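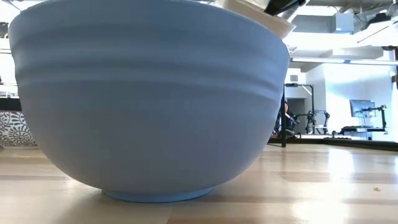
Peninah Temba would like the failed attempts kept as well as the good ones. She put this to the Wednesday meeting in September, and several people have since written in to agree with her. Until now, anyone recording at the Brellusholm site has been told to stop and delete an episode when the arm misses its grip or knocks a dish sideways. Her argument is that the system we are training never gets to see what a recovery looks like, so when it gets into trouble in testing it tends to freeze or repeat the same reach.

We are going to try it. From this month, a missed grip followed by a second attempt should be saved, provided the task is finished in the same episode. Mark it "recovered" in the drop-down. If the task is not finished, save it anyway and mark it "failed". Failed episodes will be stored apart and will not go into training for the time being. Anything with a cable fault or a dropped camera should still be deleted.

Crockery is the main job for the rest of the term. The target for the bowl tasks is 3000 episodes across both sites, counting Serley. Ferhat Gündoğdu keeps the running total and will post it on the Hung page each Friday evening. Please don't send him your own tallies by email, as he takes the numbers straight from the upload log.

A few points on how to record, as practice has drifted between the two sites.

Move the bowls between episodes. A hand's width is enough, but change the direction as well as the distance. Elif Naz Akyol went through a batch from the spring and found long runs where the bowl had gone back to almost the same spot each time. A system trained on those does very well on that spot and badly everywhere else.

Keep each episode under 60 seconds. If you need longer, the starting position is probably too awkward, and it is better to reset and begin again.

Leave the blinds and the lights as you find them. We used to ask for the same lighting every time and we no longer do. Glare on a table is part of the job, and the test kitchen has plenty of it.

Go slowly at the rim. Most of the poor grips come from closing too early, before the fingers are properly over the edge. Senthil Kulkarni has recorded 2 short demonstrations of a rim grip, one with a deep bowl and one with a shallow dish, and both are in the Brudari folder under "Start here".

Sessions last up to 7 episodes before a change of operator. Some of you have been doing many more than that in one go, and the later ones are noticeably jerkier – the arm copies tired hands as faithfully as fresh ones. Swap over, or take a break and come back.

New operators should book an induction with Thierry Brunet before their first session. Mornings are easiest for him. The cutlery tasks will be announced once the bowl episodes have been checked.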